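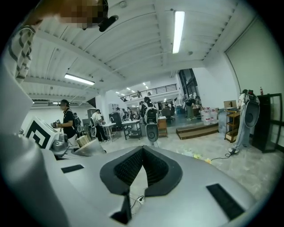 November, by Marek Jelínek

Filed under: Short Stories > Workshop Tales

**The Mesh Jaw**

The Draltitard won Monday, and it won Tuesday too, and by lunch the day after that I was ready to hand it the ribbon and go home.

"It isn't a race," Ishida said. She had the clipboard, so she got to say things like that.

"It's a little bit of a race."

"It's a comparison."

But she had written the scores on the cabinet door in grease pencil, one column for the Draltitard and one for the Dresora, and people kept wandering over from the far tables to look at them. Somebody had drawn a horse next to each name. That made it a race.

The job was simple to say. Clevbridge wanted one hand-held gripper for all its crews, the kind you squeeze yourself while the camera on top watches what you do, and later on an arm somewhere tries to do the same. There were two left in the running. We had until Friday at six to say which, and each of them had to do 1,000 picks before we were allowed an opinion. I had an opinion already. I'd had it since I took the Draltitard out of its case and felt how light it was. You could hold it all morning! It closed with a crisp little snap, and its fingers were flat and smooth and went into a drawer like a letter into a slot.

The Dresora was big and gray and shaped like something off a boat. It had a deep V between its jaws, with dark mesh padding on both sides, and when you squeezed the trigger the whole front of the thing moved in a slow, serious way, like a cow chewing. My wrist hated it. I called it the Ox. By the second day everybody called it the Ox, and Ishida had rubbed out its name on the cabinet and written OX, very neatly.

"That's not neutral," I said.

"You started it."

I should say that I loved that week. I had been fixing conveyor belts for most of my working life, and here I was in a hall full of people with cables down their backs, picking up jugs and folding towels and arguing about how hard a finger ought to be. I'd have done it for the sandwiches. I got up in the dark and drove in early and stood there with my coat on, squeezing both triggers at nothing, just to hear the difference.

On Wednesday afternoon we started on what Ishida called the rude objects. These were the things that don't want to be picked up. A wet sponge. A bag of rice, half full. An egg, which we did over a bucket. A wool sock. A roll of tape lying flat.

The Draltitard picked up the tape on the first try and I whooped. Then it dropped the sponge. It dropped it again. It got the rice bag a few inches up and the bag sort of sighed and slid out from between those beautiful smooth fingers, and landed on its side, and stayed there.

"Again," said Ishida.

I did it again. I did it 23 times, changing my grip, going in from the top, going in from the side, pinching a corner, and I got the bag across the table on four of them. I was sweating. The man at the next station had stopped to watch.

"Now the Ox," she said.

I put my hand in the Ox. I lowered it over the rice bag and squeezed, and it did its slow cow's chew, and the bag gathered itself up into the V as if it had been looking for somewhere to sit down. I lifted. I carried it across. I carried it back. I turned the whole thing sideways and shook it, which was not in the protocol.

"Don't shake it," said Ishida, writing.

"Did you see that, though?"

"I saw it. Don't shake it."

The sponge went the same way, and so did the sock. It could not do the tape at all. It pushed the tape around the table like a dog with a plate. But the egg! The mesh gave under it, just a little, and I could feel that come back through the trigger, a softness and then a stop, and I stood there holding an egg over a bucket with a tool as big as my forearm and didn't want to put it down.

I went home that night and told my daughter about it on the phone for so long that she put me on speaker and did her dishes.

By Friday the horses were neck and neck and I had switched sides so loudly that people were teasing me. A fellow from the upper level leaned over the rail and mooed. We ran over, of course. With the repeats and the ones Ishida threw out for shaking, it came to 2,113 picks, and at a quarter to six she sat down on the edge of a table and added up both columns twice.

"Well?" I said.

"Draltitard, by 50."

I couldn't believe it. "By 50? After the rice?"

"It's faster on everything flat. There are a lot of flat things." She turned the clipboard around so I could see. "But look at the drops."

I looked at the drops. The Draltitard's went all the way down the page and over onto the back. The Ox either got a thing or it never got it off the table in the first place. Once it had something, it kept it.

"So what do we tell them?" I said.

"What do you want to tell them?"

I thought about the fingers going into the drawer. I thought about the egg. Then I thought about the pads in that mesh jaw, which I guessed could come off, and about the Draltitard's fingers, which were held on with ordinary screws as well, and I asked her if she had a small hex key.

She looked at the clock. She looked at the two grippers lying side by side on the white tabletop.

"It's not in the protocol," she said, and opened the drawer.

We cut the first pad from the Ox's spare set with kitchen scissors. It came out crooked. I trimmed it and it came out crooked the other way, and Ishida took the scissors from me and did it properly, and at ten past six I put my hand into the Draltitard and reached for the rice.

**3 comments**

**pollyw:** Oh come on, did it hold?? You can't stop there.

**Gearbox Dan:** I used to test garden tools and this is exactly how it goes. You hate the heavy one until day three. Loved the mooing.

**t_okafor:** The dog with a plate made me laugh out loud on the bus. More Ishida please. Is this part of the same series as the conveyor belt one?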